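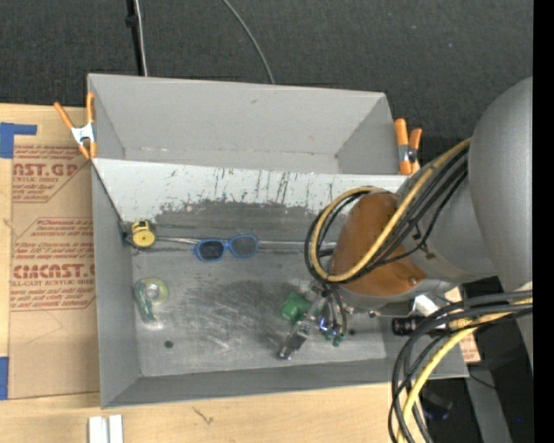 Photo: Aparecida Vieira / Drasside Reuse Centre

Drasside Small Items Reuse Project
Progress report to the Natell Fund
Report date: 02/07/2019

1. Purpose of this report

This report sets out progress on the sorting and redistribution of small household and office items at the Drasside Reuse Centre since the award was confirmed in March. It covers the work of the sorting room, changes to the way items are stored and recorded, spending against the agreed headings, and matters on which the Fund's agreement is sought.

2. Background

The Centre receives mixed boxes from house clearances, office closures and lost property desks. Furniture and large appliances have always been handled well. Small items have not. Before the award they were tipped into sacks and sold by weight, and many usable things were lost in this way. The project was set up to give them a proper route through the building.

3. Sorting

Mixed small items are now placed in divided bins on the sorting table. Items awaiting a decision go in the front compartment and the rear compartment is kept clear for those that have been passed. A typical mix may be seen in the photograph at the head of this report, where a yellow tape measure, a pair of blue-framed sunglasses and a roll of clear tape in a green dispenser lie in the front compartment with a small bright green item, and the rear compartment is empty.

Working in small batches has been the most useful change of the period. Each bin is limited to a handful of items at a time, and sorting staff report fewer mistakes between the stationery, tools and personal accessories shelves. Sunglasses and reading glasses had previously been placed with general goods. They now have a shelf of their own, and are checked for scratched or loose lenses before being priced.

Part-used stationery remains difficult. Rolls of tape, glue sticks and correction fluid sell poorly in the shop but are welcomed by schools and playgroups. An arrangement has been made with the Flement Play Centre, which collects a box of such items every fortnight at no charge.

4. Condition of equipment

The bins were bought second-hand and show their age. The one photographed has scratches and a worn dark patch on the sloped panel, and the floor of the front compartment is scuffed and smudged. The wear does not affect use for ordinary goods. The small holes in the floor do, however, make the bins unsuitable for screws, beads and similar items, and lidded tubs have been bought for these.

The Centre had intended to repaint the bins this summer. It now proposes to leave them as they are and to put the money towards shelf labels, which are needed more urgently.

5. Spending

Spending is within budget under all headings. Shelving was supplied and fitted by Wickramasinghe Joinery at the price quoted, apart from a charge of £50 for altering one upright to clear a radiator pipe. This was met from the contingency line. The lidded tubs cost £100. Receipts for both are held at the Centre and copies can be sent on request.

6. Difficulties

The written record of items passed for sale was not kept consistently in the early weeks, and figures for that time should not be relied upon. A simpler sheet is now in use, with one line for each bin and a column for the shelf to which the contents were sent.

Space is also short. Boxes waiting to be sorted are held in the corridor for up to 5 days, and the landlord has asked that this should stop. A request has been made for use of the adjoining store, to which a reply is awaited.

7. Agreement sought

The Fund is asked to agree to the transfer of the repainting allowance to shelf labels, as described in section 4, and to note the position on storage space.

Submitted on behalf of the Drasside Reuse Centre by Aparecida Vieira, Project Manager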